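**Subletting half the Urkwood room: who pays for the desk?**

**plinthy** — 9 Sep 2026

Two of us rent a back room in the old Urkwood building. In August the landlord (Indby, the management outfit, not a human you can phone) put the rent up by 60 a month, so we're looking for a third person to share. My officemate thinks the newcomer should buy into the furniture. I think the newcomer should be allowed to sit down first.

The standing desk is the sticking point. It cost 456 new and he wants half of that back.
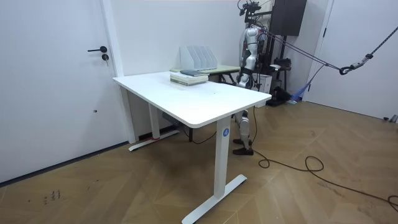 The desk under dispute. Sticker stays with it.

Is there a normal way to do this?

**gravelbath**

Normal way: whoever bought it owns it, takes it with them when they leave, and charges nothing. Asking a stranger to buy half a desk is how you end up in small claims over a desk leg.

**Desjardins_Fan**

Disagree. I've shared three offices and the "it's mine, just use it" people are always the ones sighing when you put a mug on it. Money up front, written down, no sighing.

**gravelbath**

> Money up front, written down

And when the new person moves out after 2 months? Who buys back their half of a used desk? You?

**Desjardins_Fan**

The next person. It's a pyramid scheme but with better posture.

**aqeel_rana**

Aqeel Rana here, I used to do the books for a shared studio on Jikdale. We added a flat 40 a month to each person's rent for "stuff" and kept it in a separate account. Furniture, bulbs, the kettle everybody blamed everybody else for. When you left you got nothing back, and it was so clearly spelled out that we had one argument in the whole time I was there. It was a long argument, but still.

**plinthy**

I like that, though I can hear my officemate asking what happens to his 456 already. His other idea is zones. We have two tables set in an L and he'd like the corner to count as a border.

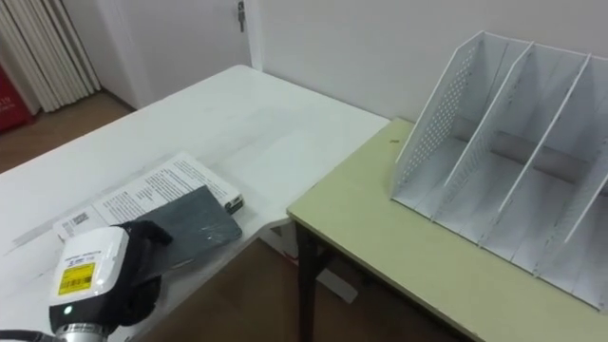
He'd get one table, I'd get the other, and the third person would get the desk and a bill for it. I pointed out that the third person is then paying extra to be the only one whose table has a motor. He said exactly, it's a premium seat.

**gravelbath**

Your officemate should be in airlines.

**mossback**

Check your lease before any of this. Ours with Indby said no subletting without written consent, and they took forever to write it.

**plinthy**

...I'm going to go read the lease.

**Desjardins_Fan**

Still say he's owed something for the desk.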